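Home › Proceedings › Household Textiles › Section 3
6 min read

3. Spreading the Top Sheet

Bed-making in the Menorholm trials was divided into four phases: stripping, fitting the lower layer, spreading the top sheet, and finishing the edges. This section covers the third. It took up the largest share of handling time and produced most of the faults recorded at inspection, chiefly off-center placement and folds trapped under the blanket.

Spreading starts with the lower layer already in place. The hem of the top sheet is gripped near one side of the bed and raised well above the mattress, so that air enters under the fabric and the far portion can travel outward before it settles. If the hem is lowered too soon, the sheet drops in a heap near the middle and has to be dragged across. Dragging moves the lower layer as well, and the corners fitted in phase two often need to be redone. 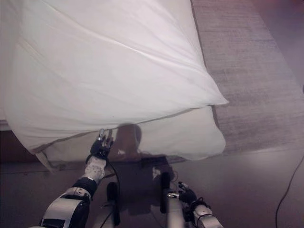 Figure 3. Top sheet raised by the hem over the covered mattress.

Two sheet stocks were compared. The Nuvora stock was a plain cotton weave, and the Pettigrew stock was a heavier cotton blend. Both were white and were laundered together before use. A total of 1470 spreads were logged, of which 800 used the Nuvora stock. Lighter sheets stayed up longer but drifted sideways when a window was open; heavier sheets landed closer to the intended line and kept their storage creases. Long diagonal creases were the hardest to remove by hand — they came back after smoothing unless the fabric was pulled at both ends of the crease at once.

Overhang was measured from the top of the mattress to the hem at the midpoint of each long side. A difference of more than 100 mm between sides was scored as a fault. Bunching at floor level was scored separately, as it could occur on a sheet that was otherwise centered. Low bed frames made this worse, with little height for the fabric to hang free.

Scores were entered on the Prorkier form before the blanket was added. Tucking and corner folds are treated in Section 4.

Previous section | Contents | Next section | References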